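# Open Day at Grenilwood: Questions You Keep Sending Me

The inbox has opinions. These are the questions that came in before and after we opened the doors at Grenilwood, with answers from me, Denise Kershaw, who runs the visits and does not build the robots. If you want torque figures, you want somebody else.

## Do I have to book?

Yes. The demo room holds 19 people, and the fire marshal has already heard your argument about how you are a very thin person. Booking is free. Put your real name on the form, please – last time we printed a badge for "Mr. Roboto" and he never came to claim it.

## What will I see?

Two robot arms handling laundry. That is the whole show. People arrive expecting something that walks, or at least glowers, and then stand at the bench for half an hour watching a piece of cloth get picked up by the corner.

The arms are bolted down inside a white enclosure and they share one work surface, so a good part of the suspense is whether they'll get in each other's way.

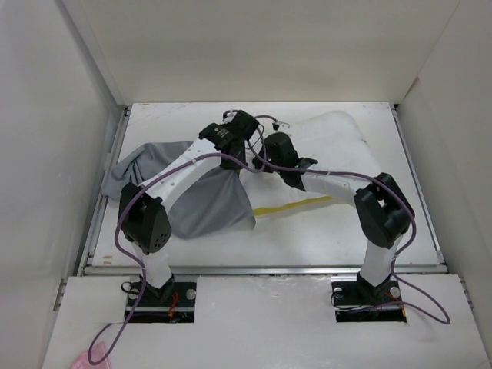
We run a session every hour, with a break at lunch for the humans. Each one starts with a short talk from the Cillura team, who wrote the folding software and will tell you so. The talk is supposed to last ten minutes. Bring a snack.

## Why laundry? Isn't that easy?

Go home and fold a fitted sheet, then write to me again.

A box stays the same shape when you pick it up. Cloth has a new shape every time you touch it, and half of it is usually hiding under the other half. You find the hem with your fingers and don't think about it. A robot has to go looking, and it may decide that a wrinkle is a hem and proceed with great confidence.

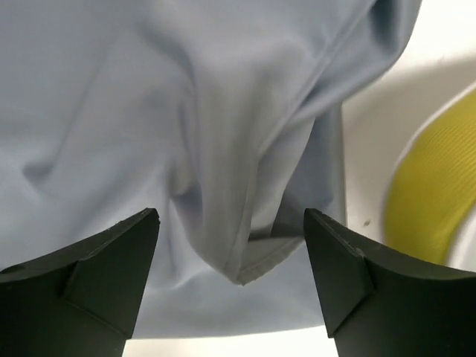

*Pale fabric above the gripper fingers, with a corner of the hem turned over.*

## Is somebody steering it from behind a curtain?

We have no curtain. In the first half of each session, a person does guide the arms, and we say so out loud at the start. In the second half the software gets its turn. You are welcome to guess which half looks smoother. The software people would rather you didn't share your guess with them.

## How fast is it?

Slower than you. Slower than your teenager, even the one who claims to be doing it right now. If you want speed, the Hegedűs bakery across the parking lot has a dough mixer that gets much better reviews from the under-sevens.

## Can I touch the robot?

No.

## Can my kid touch the robot?

Also no, but your kid can work the practice gripper at the side table, which is hand-operated and has survived two open days. Bring a sock. We had a basket of socks, and now we have a basket.

## Where do I park?

Use the lot on the Hulow side of the building and walk around. The front lot is for deliveries, and the man who enforces this enjoys his job more than anyone else on site. There are two accessible spaces by the side door. If both are taken, ring the bell and I'll come out and sort something.

## What if it drops something?

Then you've had the full experience. It picks the thing up again, or it tries to, or someone from Cillura says "interesting" and starts typing. We don't hide the failures or restart the clock for them. A visitor told me the dropping was the part that made her trust the rest of it, and I have been repeating that to my boss ever since.
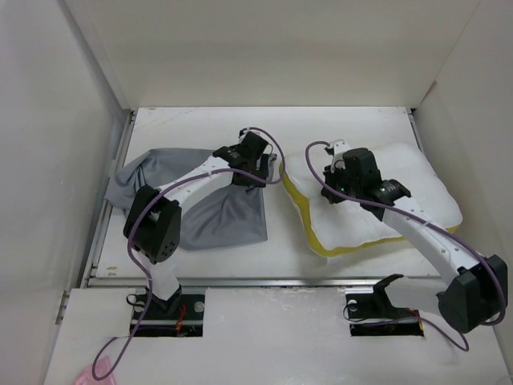

*Page last changed: February 2025*

## Will it do my laundry if I bring some?

This is our most popular question by a mile. You may bring one clean item, and clean is the word I'd like you to read twice. Towels and plain T-shirts are fine. We turn away anything with sequins, drawstrings, sentimental value, or a zipper that means business. Label it, or it joins the socks. No, it doesn't iron.

## Which spot has the best view?

Front left if you want to see the arms move, and the wall screen if you want to see what the fingers are up to.

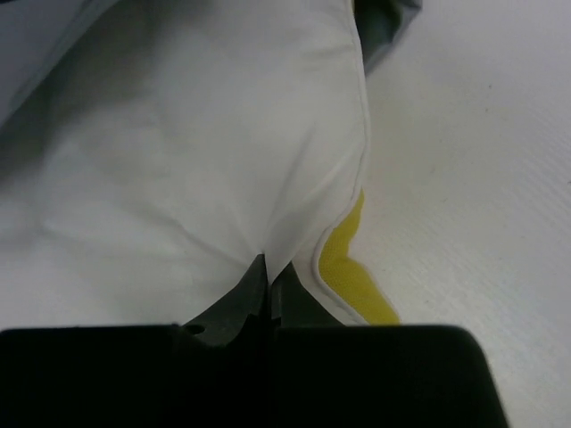
Most of the crowd drifts toward the screen by the end, and I don't blame them. From the bench, a grip looks like an arm that has stopped for a think. Close up, you get the two fingertips pinched together on white fabric, and the little creases running out from the spot where they have hold of it. There's some bright yellow mesh next to the fingers too, so you can see how near one bit of material sits to the next. Try to stay out of the way of the folks in the back row when you lean in. They have elbows.

## Can I take pictures?

Of the robots, all you like, with the flash off. Of other visitors, ask them first. Of the whiteboard, no – and you wouldn't be able to read the handwriting anyway.

## I have a question that isn't on this page.

Send it through the visits form and mark it "open day." I answer on weekday mornings, after coffee. Questions about whether the robots will take over go to the bottom of the pile, behind the ones about parking.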